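Shelling nights: house tips, updated August 2022

Quick list for families on the Ghumman side, put together from what people sent Yasir Virk in July. Front line moved again so read the water part even if you read it before.

Windows first. Tape in an X does not stop glass, it only holds some of the pieces. Heavy curtain, closed, bottom edge weighted. Beds out from under the window. Better still sleep in the hallway, two walls between you and the street.

Anything heavy on a high shelf comes down to floor level. Pots, jars, the TV. Do it before dark. 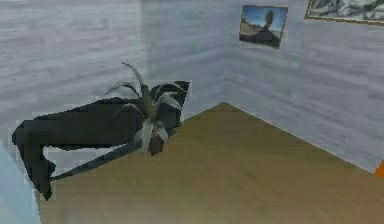

Potted plant, just above the floor

Water. Fill everything the minute pressure comes back, bathtub too. Cover it. Drinking water separate and labeled. The Jimament pump is running 2 hours in the morning, last we heard, and the line is long. Bring your own lid.

Gas off at the bottle when you hear the first one, not after. Kids can learn were the valve is.

Bag by the door: IDs, deeds, medicine for 10 days, phone cord, flashlight, cash in small bills. Shoes next to the bag. Waqas Orakzai walked out in socks in the spring and says put shoes twice on this list. Shoes.

Power out: leave the fridge shut. Eat the cooked meat first, then dairy, then bread and dry stuff. Candles on a plate, never on a bed or carpet, and out before you sleep. If a generator is running it stays OUTSIDE, away from the windows.
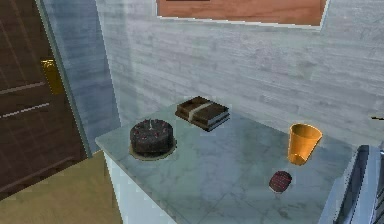

Chocolate cake on a plate, candle on top

After. Wait before going on the roof. Thick soles, gloves for glass, damp the dust down before you sweep. Metal you dont recognize in the yard, leave it. Don't kick it, don't film it up close. Mark the spot from a distance, keep the kids in, tell the Kemik clearing team.

More on stove fuel next week if the internet holds.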